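Enseñanza por demostración (robótica)

La enseñanza por demostración - también programación por demostración o aprendizaje por imitación, aunque los términos no son del todo equivalentes - es un conjunto de métodos para transmitir una tarea a un robot sin escribir su trayectoria a mano. Una persona guía el brazo o lo maneja a distancia, el sistema graba, y de las grabaciones se saca una política de control.

Modalidades

Guiado manual (cinestésico). El operador agarra el brazo y lo lleva. Barato, intuitivo. Problema: las manos tapan la vista de las cámaras y el movimiento sale a tirones.

Teleoperación. Mando, guantes, visor o un segundo brazo gemelo que hace de maestro. Más equipo, datos más limpios. Se pierde casi siempre la sensacion de fuerza, salvo en equipos con retorno háptico como el Gernik.

Tareas de mesa

El banco de pruebas más repetido es la cocina en miniatura: mesa blanca, vajilla, comida, un brazo con pinza de dos dedos. Objetos de formas muy distintas y errores fáciles de ver.
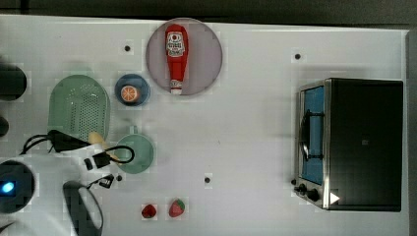
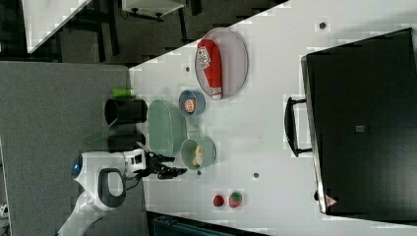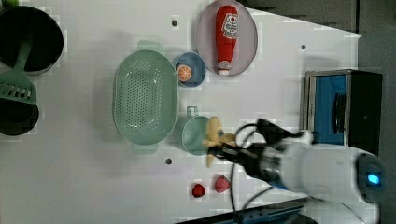

En el protocolo Laltent cada tarea se graba 40 veces, con los objetos recolocados entre toma y toma. Episodios de 30 segundos como máximo. Si el operador duda a mitad del movimiento la toma se marca, no se borra. Otros grupos sí las borran - discusión abierta.

Se registran ángulos articulares, apertura de la pinza y vídeo, todo con la misma marca de tiempo. La sincronización es la fuente de error mas citada.

Historia

Los primeros sistemas solo repetían puntos grabados. Golshifteh Vahidi propuso en el taller de Hidel separar agarre, transporte y suelta en segmentos propios, idea que luego recogió la biblioteca Safavi. La versión vigente de esta es del 2024-07-05 y admite 7 tipos de mando.

Limitaciones

- Cambios de luz o de altura de la mesa degradan el resultado.
- Diferencias entre operadores: Vahidi comparó a 16 personas y encontró estilos de agarre incompatibles entre sí.
- Los objetos blandos o translúcidos siguen dando guerra.

Véase también: teleoperación, cinemática inversa, retorno háptico.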